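Efa Rees
1/25/26

Month two of living in Meredith without a car. Some findings.

The bus to Puvmont is the 16. It comes every forty minutes, unless you are early, in which case it came already.

I've now paid $944 less in insurance and gas, and spent what feels like the same amount on socks. You go through socks when you walk. I had no idea socks were a budget line.

People offer you rides in the voice they'd use for a death in the family. My coworker Rhun asked if "everything was okay at home." Everything is fine at home, Rhun. I sold a Corolla.

Groceries: you learn what a watermelon weighs. You learn it again on the hill.

My step count yesterday was 2780, which the app called "a gentle day." I carried cat litter nine blocks. In sleet.

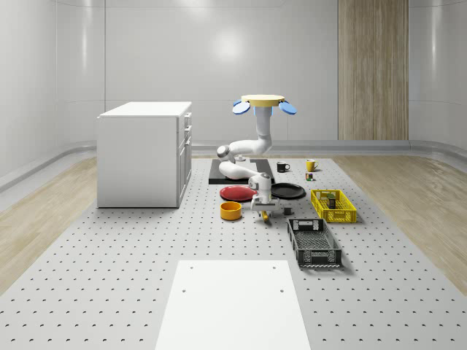 Anyway, the library. I'd driven past it for six years and never gone in, and now it's my bus shelter, since the real one has no roof. I have read four books about the Franklin expedition. I'm beginning to feel I could have helped.

The driver on the evening run now nods at me. I told my sister Cadi and she said that was the saddest thing she'd heard all week. She spends an hour and a half a day on the interstate.

Will report back in May, if my boots last that long.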